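The soup swap is back (and so is my lentil obsession)

Hello again from a very chilly Celtby! I know I promised you a proper update in the last newsletter and then went quiet for ages, so let me make up for it with my favorite subject, which is soup. Specifically, the soup swap, which starts up again in December in the back room at Jilon.

If you weren't with us last winter, it works like this. You make one big pot of whatever you like at home, pack it into tubs, freeze it, and bring it along. Everybody puts theirs on the long table, we draw numbers out of a hat, and you go home with the same number of tubs you came with, only now they're all different. I had a full freezer for weeks and barely cooked on a work night. Bliss!

We ended last season with 252 tubs traded, and I can tell you that a good chunk of those were tomato. I love tomato. I brought tomato twice myself. But I would be so happy to see a few more odd ones this time — the beet and horseradish somebody brought in the final round is still talked about at my house, and so is the corn chowder with far too much black pepper (my kind of pepper).

A few things I learned the slow way. Leave a good inch of space at the top of the tub, or the lid pops off in the freezer and you find out in the morning. Cook your noodles separately and add them later. Potatoes go a bit grainy after freezing, though if you blend them you'd never know. And please, please label. I once thawed what I was sure was chicken stock and it was pear sauce, and I had already chopped the leeks.

My own plan is the smoky lentil one from the Grønli booklet, the little green one with the coffee stains that gets passed around. It says to simmer for an hour and I give it nearly two, with a splash of vinegar right at the end. It makes enough for eight tubs if I use the giant pot and don't "taste" too much along the way.

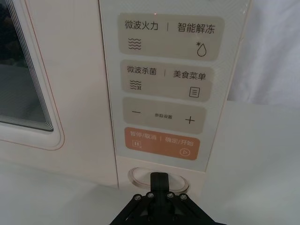

For reheating, I like to go gently and stop to stir halfway, especially with anything thick, because the edges get fierce while the middle is still a block of ice. Three minutes, stir, then see where you are. Cream soups want even more patience than that.

Tubs and lids are on sale at Wutora again this month, next to the canning jars. Doors at Jilon open at 6 p.m., the draw is at 6:30, and there will be bread. Bring a cooler bag if you've got a long walk home, and write your allergens on the lid in big letters!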